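Wardrobe room notebook, 14th April

Picking up from the fitting notes for the Wukano finale.

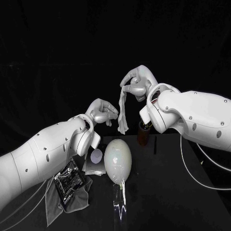
The Pekus coat is still too long in the back. Yu-ting Liao pinned it up at the second fitting and it looked right standing still, but once the contestant walked the hem swung out and caught her heel. I've taken it up again and basted it. Don't press the hem yet, I may let a little back out after she tries it with the boots.

Sequin panel: the count on the bag says 3000. We used most of it on the left side and I don't want to stretch what's left over the right. Ordered another bag from Tang. Same dye lot if they have it. If they don't, I'd sooner do the whole right side in the new lot and put the old ones near the seam where the lights don't hit.

Grarby sent the lining, 17 yards, on a roll that had been folded in the middle. The crease steams out on low with a cloth over it. High heat left a shine on my test piece, see the scrap stapled to the next page.

Tzu-hsuan Kwok asked if the judges' jackets can lose the shoulder pads. Took them out of one and the sleeve head collapsed. Tried a strip of wadding, cut on the bias, and that holds it up without the square look. Will do the other jackets the same way if she likes the first one on camera.

Snaps on the quick-change skirt: opened and closed it 50 times. Two near the waist are getting loose. Replaced both with the bigger size and sewed through the tape as well as the fabric. Still want to run it to 100 before it goes on anyone.

Out of gray thread, the heavy one. White chalk is low too.

Next: boots fitting, then the collar on the host's second suit, which I haven't started.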